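Courses > Collections Care > Unit 2 > Handout: Packing and Transport of Small Instruments

Ranside Institute, Department of Collections Care
Revised April 2022

Scope of this handout

These notes accompany the second lecture of the unit and should be read before the practical session. They deal with the movement of small scientific and musical instruments between stores, workshops and display rooms. Large or fixed objects are covered in Unit 4.

Condition before packing

Every instrument must be examined and its condition written down before it is moved. The record should state existing damage, loose parts and any earlier repair. Students commonly record the damage and forget the loose parts — marks are lost for this each year. The Iyengar form is used throughout the course, and earlier forms will not be accepted after January.

Choice of container

A container is judged by its fit, its strength and the ease with which it can be carried by one person. Soft bags are suitable only for movement within a single building. For road transport a hard case is required, with an inner lining cut to the shape of the object. The lining should support the body of the instrument and leave fragile projections free of pressure.

Linings must be left to air before use. The Casero store holds 26 cases for teaching purposes, and these may be borrowed for 2 nights on signature.

Lifting and carrying

A case is carried by its handle only when the total weight is within the limit given in the lecture. Above that limit it is supported from beneath with both hands. Cases are set down flat, lid upward, and are not stacked.
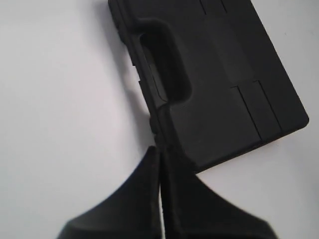 Labelling

Each case carries one label, giving the object number, the place of origin and the destination. The label is tied on and never glued. Object numbers at the Dranell store run to 300 at present; numbers above this belong to the loan series and are written in red.

Preparation for the practical

Students should bring a soft pencil, clean cotton gloves and a copy of the Iyengar form. Required reading is the course reader, page 366 onwards.

Related handouts
Reading a Condition Report
Light and Humidity in Small Stores
Loans: Forms and Signatures

Shares: 2 | Comments: 0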